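Stakinska opens robot-assisted line for taking apart old computers

Plulbridge, April – Stakinska, a company that recovers parts from used office computers, has started regular work on its first robot-assisted line. At the Yazzie bench, as the line is called, a robot arm and a technician open and empty desktop computers side by side.

The company receives about 900 computers in a month. Until now all of them were taken apart fully by hand, which is hard on the wrists and shoulders.

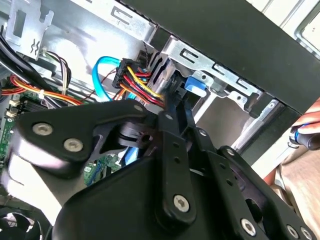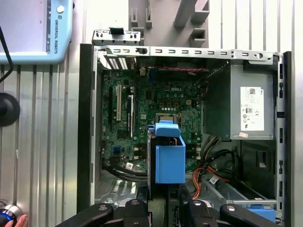
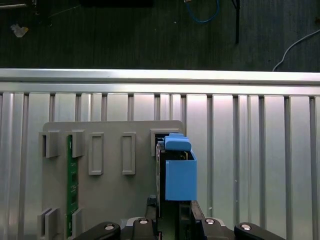
The robot is meant to take over the repeated pulling and placing. The technicians keep the work that needs judgment – finding hidden clips, deciding which part is worth saving, and stopping the arm when a case is bent.

"My colleagues asked me first if they would lose their job, and this was a fair question," said Dima Tarawneh, head of operations at Stakinska. "Nobody is leaving. All 18 technicians stay with us, and each one will be trained to teach the robot new movements."

The training is given during paid hours together with Ronden, the partner who planned the bench. Technicians will change places in every shift, so that no person stands at the same task for the whole day. Their pay will not depend on the speed of the robot.

Stakinska will decide on a second bench after it has heard the opinion of the staff.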